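Learning to knit a sock, week whatever 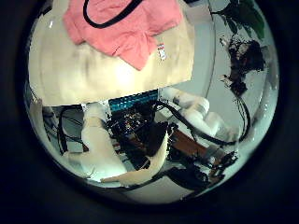
Briltcombe Knit & Natter Club, members' blogs

So, the sock. Those of you who were at the last proper meeting will remember me announcing (loudly, over the tea urn) that this was going to be the year I finally managed one. Not even a pair! One sock, with a heel, that goes on a foot.

I've been knitting for ages and I've always dodged them. Scarves, yes. Hats, happily. I once made a blanket so heavy the cat couldn't get out from under it. But socks have always looked like something other people's clever aunties do, all those tiny pointy needles sticking out in every direction like a hedgehog having a bad day. Then everything shut, and the club went onto our laptops, and I ran out of excuses somewhere in the first week.

I'm using the pattern Anatole Lacroix sent round, the plain one with the turned heel, not the stripy one with the fancy toe. It says to cast on 77 stitches. I read that, thought it sounded like an awful lot and an odd number to boot, and did it anyway. Reader, it was a typing mistake. He'd put out a correction the same evening and I hadn't opened it. I was well into the ribbing by then, wondering why my knit two, purl two kept coming out wonky every time I got back to the start, and blaming myself, and then the needles, and then the telly for being distracting. Ripped the lot out. Had a biscuit. Started again with the right number and it behaved beautifully.

The yarn is Gastalach, the four ply, in that murky green they call Trusen. I ordered it in a bit of a panic before the shop stopped posting, and it's lovely stuff, a bit hairy when you first wind it but it softens up no end in the hand. The ball says 800 metres, so I could probably make socks for the whole street if I ever get past this one. Mrs Ní Chonaill had some of the same in a rusty red last winter and made those mittens we all wanted to steal.

Right, the heel. I'd built this up into a monster. The flap is just back and forth, easy, quite soothing even. Then you get to the turn and the instructions suddenly read like a crossword in another language. Slip one, knit so many, knit two together, turn. Turn? In the middle of the row? With all those stitches just sitting there? Everything in me said no. Anatole's advice over the video call was to stop reading ahead and do each line exactly as written, as if I'd never seen a sock before, and I was quite grumpy about it because I'd wanted a proper explanation with diagrams. But I did it, one line at a time, with a ruler under the row I was on, and after 10 rows there was a little cup. A heel-shaped cup! I made everyone in the house come and look at it. They were polite.

I'm now on the gusset, picking up stitches down the side of the flap, and I've got a hole at the corner on the left. There are 2 schools of thought on this in the group chat. One lot say pick up an extra stitch in the gap and knit it together with its neighbour on the next round. The other lot say leave it and sew it up at the end when you're weaving in. I've gone for the extra stitch on one side and left the other alone, so I'll let you know which looks worse.

Bits and bobs while I'm here. If anyone has a spare set of short 2.5mm needles I'd be so grateful for a lend once we're allowed to swap things again, as I've bent one of mine by sitting on it. And could whoever posted the recipe for the lemon cake put it up again please? I've lost it and I've got lemons.

Next job is the foot, which everybody says is the boring bit, and I can't wait to be bored by it.

Posted 25/04/2020 in Socks, Works in progress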